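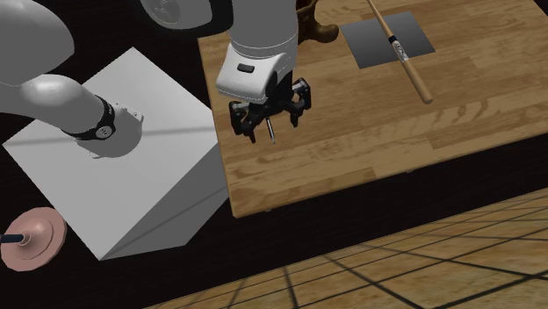

4.2 How households used the kitchen table

We were lucky, I think, in the families who let us into their homes in Kendlow, and luckier still that so many of them liked to talk. Of the 107 households that kept a diary for us, 30 wrote down every use of the table for a full week (homework, bills, a long quarrel over a jigsaw puzzle!), and these fuller diaries are the ones we lean on here. Meals took up less of the day than we had guessed. Koster found much the same in Carrasco, though his families ate later and tended to linger. Figure 3 shows a light wooden tabletop. The December diaries are treated separately in Section 4.3, as holiday guests change the seating a good deal.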